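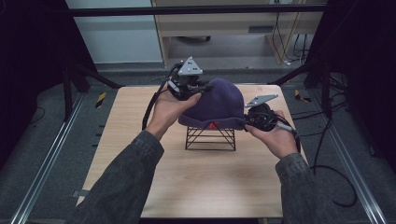 The Hat Stand at Plotwood

Home | Stories | Archive | Submit

The Regulations for the Receipt of Unclaimed Articles, as observed at the Plotwood office, ran to 84 paragraphs. Umbrellas were dealt with in the first twenty. Hats came near the end, after walking sticks and before items of no apparent use.

Paragraph 71 required that any knitted hat be placed upon a stand before it was entered in the register. A hat laid flat, it was held, could not be properly known. The office possessed one stand for the purpose, an open thing of black wire supplied by the firm of Ehlers, and it was kept on the pale table by the counter.

In November a dark purple hat was handed in from the Kando tram. The Clerk put it on the stand, attended to the crown, and turned to the register.

"Knitted hat, purple, folded brim," wrote the Clerk. "Condition fair. Held for 300 days."

The form then asked for distinguishing marks. There were none to enter. The Clerk wrote "none" and was dissatisfied with it, and sat for a while looking at the hat, which stood higher on one side than on the other. It gave the impression of someone listening to a question in another room.

Owners were expected to call between 10 and noon. The Clerk found reasons to be at the counter during those hours. A gentleman came for a glove. A lady came for a hat, but hers was green, and she said so with some firmness when the purple one was offered for inspection.

Under paragraph 74, an article which had been entered was to be removed to the shelves by the close of the same day. The Clerk read the paragraph twice. It did not state what was to be done if the entry was incomplete. The word "none" was accordingly struck out, the initials of the office were placed beside the correction, and the hat remained where it was – pending.

It was pending through the first frost. The Supervisor, visiting from the Cultero office, enquired about it and was shown the register. The Supervisor agreed that the entry could not be closed in its present state, and signed to that effect in 3 places.

On the last afternoon of the month, a child came in alone and stood on tiptoe at the counter.

"Can you describe the article?" asked the Clerk.

The child considered this.

"It's warm," said the child.

The Clerk took up the pen and wrote it down under distinguishing marks.

Contact the editors | Copyright Plotwood Stories, all rights reserved | Back to top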